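Kiltcombe Community Board > Local News and Safety > Packages taken from porches, Erncombe side

harrow_lane
Posted 7:42 am
Good morning to all. Last night two packages were taken from my porch and one from the neighbor across the street. The delivery message came at 4:15 pm and I was home at 5. I called the police and they gave me a report number, but the officer told me that without a license plate they can not do much. Did somebody else on the Erncombe side lose something in July?

mudflap
Posted 8:03 am
Yes, same week, on Pristholm Road. Mine was only dog food. File the report even if it is small.

tilde_k
Posted 8:20 am
I lost a parcel with fabric and craft things for my table, value $142. The store sent it again after I gave them the report number, so please ask for this. They wanted an answer within 14 days.
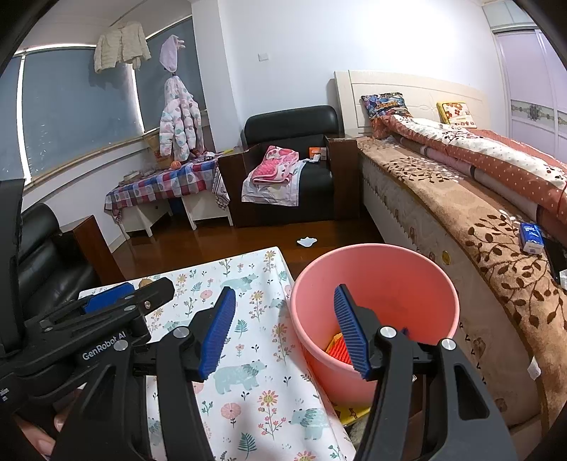 My table at home, with the bear cloth

harrow_lane
Posted 8:31 am
Thank you, I did not know about the 14 days. I will write to the store today. The cloth is very sweet by the way.

oldgravel
Posted 9:10 am
I will say something not popular. If you order things, arrange to be home or use the lockers at Russo Hardware. The police have more serious work.

mudflap
Posted 9:16 am
Sorry, I disagree. I work until six and the lockers are full every time I try. Theft is theft.

oldgravel
Posted 9:25 am
I did not say it is not theft. I said it is easy to avoid. I have used the lockers for two years and only once I had to wait.

pinecone30
Posted 10:48 am
My doorbell camera has a gray van going slowly on Pristholm Road at 4:30 pm, the same day as harrow_lane. The plate is not readable. It can be a normal delivery van, so I don't want to accuse any person here. I sent the clip to the police.

harrow_lane
Posted 11:02 am
Could you tell them my case also? The last numbers of my report are 3,708, they wrote it with the comma, I don't know why.

pinecone30
Posted 11:05 am
Done, I sent a second message with it.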